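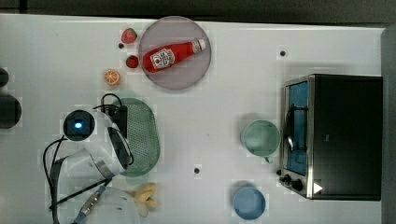

Lohnt sich die Citness-Karte für ein verlängertes Wochenende in Ladefoged? Ab zwei Museen und einer Hafenrundfahrt rechnet sie sich, wer nur baden und Rad fahren will, kann sie sich sparen.

Wir hatten die Karte im März für drei Tage, gekauft am Schalter der Touristeninformation am Bahnhof. Man kann sie auch vorab in der App laden, dann läuft die Zeit aber ab der ersten Nutzung im Bus und nicht ab dem ersten Eintritt. Das steht im Kleingedruckten und hat uns auf der vorigen Reise einen halben Tag gekostet.

Enthalten sind Bus und Straßenbahn in der Innenzone, die Fähre nach Asham (nur Hin- und Rückfahrt am selben Tag), das Stadtmuseum, das Schifffahrtsmuseum und der Turm der Marienkirche. Der Turm hat 221 Stufen und keinen Aufzug. Oben ist es eng, die Aussicht auf den Hafen ist gut.

Die Fähre war für uns der beste Teil. Asham hat einen Rundweg am Wasser, zwei Cafés und eine kleine Kapelle von 1456, die man ohne Führung besichtigen kann. Außerhalb der Saison fährt das letzte Boot um 17 Uhr zurück, der Aushang am Anleger gilt, die App zeigte noch den Sommerfahrplan.

Weniger überzeugt hat mich der Audioguide. Er wird von Tromex betrieben und muss als eigene App installiert werden, mit Anmeldung und E-Mail-Adresse. Die deutsche Fassung ist brauchbar gesprochen, springt aber im Stadtmuseum ab Raum 6 ins Englische. An der Kasse wusste man davon und gab uns ein Faltblatt.

Die Rabatte in Restaurants haben wir zweimal probiert. Einmal gab es zehn Prozent, einmal hieß es, die Aktion sei ausgelaufen. Ich würde sie bei der Rechnung weglassen.

Noch ein Hinweis für Familien: Kinder unter sieben fahren und besichtigen ohnehin kostenlos, eine Kinderkarte wird trotzdem angeboten - am Schalter nachfragen. Verlorene Karten werden nicht ersetzt, die digitale lässt sich auf ein zweites Telefon übertragen.

Von mir vier von fünf Punkten, der Abzug geht an den Audioguide und den Fahrplan in der App.

Barnabás Jakab, 12. August 2022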